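Skenness Deck Desk - Support
Ticket: Reprinted Suvik counted as a different card, deck shows as legal when it isn't
Opened by: Teodor Rusu
Opened: May 18, 2022
Area: Deck checker / card database
Priority: Normal (changed to High by submitter, changed back to Normal by support)
Status: Resolved

Teodor Rusu
The deck checker thinks Suvik, Keeper of the Toll and Suvik, Keeper of the Toll are two different cards. One has the old art, where he looks tired, and the other has the new art from the Pollard set, where he looks tired in better lighting. Same name, same cost, same text, same grade.

I found this when a player at our store showed me a list with four of the old one and four of the new one. The checker gave it a green tick. He was very calm about it. I have 35 people signed up for our June event and I would like none of them to do this.

Steps:
1. New deck, format Standard.
2. Add four Suvik (original printing).
3. Add four Suvik (Pollard reprint).
4. Fill up with whatever you like. I used the starter deck.
5. Press Check. Admire the tick.

Expected: an error about more than four copies.
Got: "Deck is legal. Good luck!"

Stela Tudose (support)
Thanks for the clear steps, I get the same tick. The good luck message is unconditional, by the way - it also appears on decks that are not legal, only in a smaller font.

Could you tell me if you see this with any other Pollard reprints, and whether you are on the website or the desktop version?

Teodor Rusu
Both. Website and desktop agree with each other completely, a first in my experience.

Other reprints: I tried every one I own. Only Suvik does it. I also tried importing the list as text instead of clicking the cards in, and that way the checker merges all eight into the old printing and then correctly complains. So the importer knows the rules and the clicker does not.

Stela Tudose (support)
That helps a lot. Passing this to Carleen, who looks after the card database.

Carleen Goodwin (card data)
Found the first half. The checker doesn't compare names as printed, it compares a hidden name key. Old Suvik has the key "suvik keeper of the toll". New Suvik has the key "suvik keeper of the toll " with a space on the end. I have been looking at that space for longer than I want to put on my time sheet.

The importer trims spaces. The click-to-add button believes whatever it is told.

I took the space out on the test site and cleared the cache. Please try there.

Teodor Rusu
On the test site eight Suviks now gives an error. The error says the deck has 59 copies of Suvik. It has eight. I counted them, and then the customer counted them, with feeling.

Carleen Goodwin (card data)
Second half, then. 59 is your whole deck apart from the leader. When the copy limit is broken the message prints the deck size where the copy count should be. It's been like that since the Olteanu update and I suppose people saw "too many" and stopped reading.

Marjorie Lockwood (rules)
Chiming in from the rules side so the ticket has it in writing. Printings with the same full name are the same card for the copy limit, whatever the art, foil or set number. Four in total, in any mix. Two old and two new is fine. The old printing's text still says "gets +1,000 power" and the new one says "gains", and no, that doesn't make them different cards either. We have already had that email.

Teodor Rusu
It was me who sent that email. On behalf of the customer.

Marjorie Lockwood (rules)
I know.

Carleen Goodwin (card data)
Fix for the message is on the test site. I also ran a search for stray spaces at the end of every key and found two more, both on promo cards. Fixed those. The button now trims names the same way the importer does, so the next space can come in and do no harm.

Retest list:
- eight Suvik by clicking: error, should say 8 copies
- two old, two new: legal
- four old, one new: error, should say 5 copies
- saved decks from before the fix: should recheck when opened

Teodor Rusu
First three are right. Saved decks recheck on the website. On desktop I had to close the program and open it again, then they did too.

Catinca Furtună (desktop)
The restart is expected for now. Desktop reads the card list once at launch and then trusts it for life. I've put a Refresh Cards entry in the File menu for the next build.

Stela Tudose (support)
Live on the website as of this morning. Attachments on this ticket:

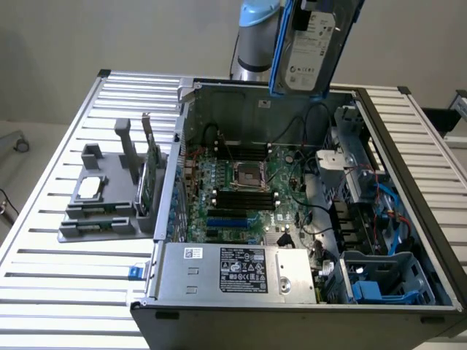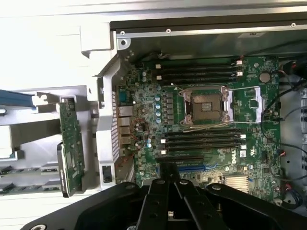 Open case, green motherboard, CPU socket empty.

Teodor Rusu
Confirmed on the live site. The customer has moved on to asking whether sleeves count toward deck size. Separate ticket to follow.

Stela Tudose (support)
They don't. Closing this one.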